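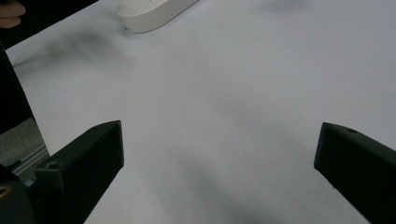
White, with a touch of lavender and a good deal of grey shadow.

Is a white table really easier to work at?

Every February the same advice comes round. Clear your worktable, get rid of the dark wood, put something white on top and watch your concentration return. It came round again this year, in three separate emails forwarded by readers, two of them quoting the same leaflet from Brikby, who would like to sell you a white worktop for £503. I have read the leaflet twice. It says that a white surface "opens the room", "resets the eye" and "invites the task". I have had a white surface in my sewing room for most of the winter and it has yet to invite me to anything.

To be fair to the idea, there is a sensible thought somewhere in it. If you cut fabric, mark up patterns, wrap parcels or do anything fiddly with small dark parts, a pale background helps you see what you are doing. A black screw on a walnut table is a miserable thing to look for. Anyone who has dropped a needle on a patterned carpet knows the principle. My quarrel is with everything that has been piled on top of that thought, and with the price.

Start with the colour. White is sold as a single thing, and as soon as you live with it you find out otherwise. Under the north window mine is a chilly blue. Under the lamp at nine in the evening it goes the colour of weak tea. On a dull afternoon it has patches of grey drifting over it that I have tried more than once to wipe off, and they were shadows. The shadow of my own hand gets in the way far more than it did on the old table, where a shadow was one dark thing among many. If you are cutting along a faint pencil line, a soft grey edge lying next to it is a nuisance, and the leaflet has nothing to say on that.

Humaira Farooqui teaches bookbinding in an upstairs room and has worked on white for years, so I went to see her expecting to be told off. She was more patient with the idea than I am, though only up to a point. "I'd never cut on dark," she said. "But I move the lamp all day long. People buy the table and leave the light where it was, then they tell me white gives them a headache." She has one lamp on each side, both low, and when she is doing anything fine she switches the ceiling light off altogether. Her surface, by the way, is a sheet of heavy paper taped down at the corners. When it gets scruffy she throws it away and tapes down another.

I asked what she thought of the £503 worktop and she asked me whether it came with legs. It doesn't.

The second claim is that white keeps you tidy. The argument goes that you will see every crumb and therefore deal with it. I can report that I see every crumb. The dealing with it is as it always was. Daniyal Mohmand, who mends clocks and small radios and wrote in after our item on drawer dividers, puts it more strongly than I would. He tried a white mat for a month and gave it up in favour of pale green. "It made me clean when I should have been working," he says. "I'd stop for a bit of fluff. On the green I can find a spring just as well and I don't notice the fluff." He is careful to say that this is one man's bench. I pass it on in the same spirit, though I will add that I have caught myself doing exactly what he describes.

Then there is the finish, and here I think the sellers could be a lot plainer. Glossy white is no use for close work. It throws the lamp straight back at you, and any tool you lay on it gets a bright double underneath. Matt is far kinder to the eyes, and it is also what marks. Hesard's sample square, which I sent off for, is a lovely smooth matt thing and took a pencil line beautifully. It then kept the pencil line. Soap and water turned it into a grey smear, a rubber spread the smear a bit further, and the spray cleaner from Perus that the shop recommends (sold separately, you will be astonished to hear) got it down to a mark I could see only from one side. Perhaps a full worktop behaves better than the sample. I would want that in writing.

Some readers will say that I am being hard on a harmless fashion, and a few already have. One of you kindly sent a list of 66 things you did at your white table over the winter, from darning to a model lighthouse, and says you would never go back. I believe you. I would only ask whether it was the white or the fact that you had cleared the table. You can't buy a new worktop without taking everything off the old one first, and I suspect that a lot of what gets put down to the colour is owed to that dull afternoon with the boxes. Nothing in any of the leaflets separates the two. Brikby mentions a survey of 1,421 customers who felt "calmer", but they had all just spent the money, and I would feel calmer too if someone rang up and asked me to say so.

So what would I do? Before spending anything, I would try paper. Khokhar's on the corner of the market sell it off the roll, in a matt white and an off-white, and will cut it to length while you wait. Go for the heaviest they have, 300 gsm if it's in, as the thin stuff ruckles under your wrist. The off-white looks dingy in the shop and is much the nicer of the two by lamplight. Tape it flat, work on it for a few weeks, and take notice of three things: whether you find small parts more quickly, whether the shadows bother you, and how often you stop to brush it down. Put the lamp on the opposite side to the hand you work with. If you have a second lamp, use it.

If after that you still want the real thing, ask for a matt sample and be horrible to it. Pencil, biro, a wet mug, a dab of glue left overnight. Ask how thick the white layer is and whether it goes through to the edge, as a chipped corner on white shows from across the room. And measure your doorway, which I mention on behalf of a reader whose worktop spent a fortnight in the hall.

My own sheet of paper is still down. I changed it this morning and I like it well enough, particularly before I have started anything – but the old table is still there underneath, and when I want to sit and unpick a hem with a cup of tea beside me I roll the paper back.

Letters on pale green are welcome. Daniyal's mat is an offcut and he doesn't know where it came from, so if anyone has seen a similar one for sale, please send the details in before the next issue.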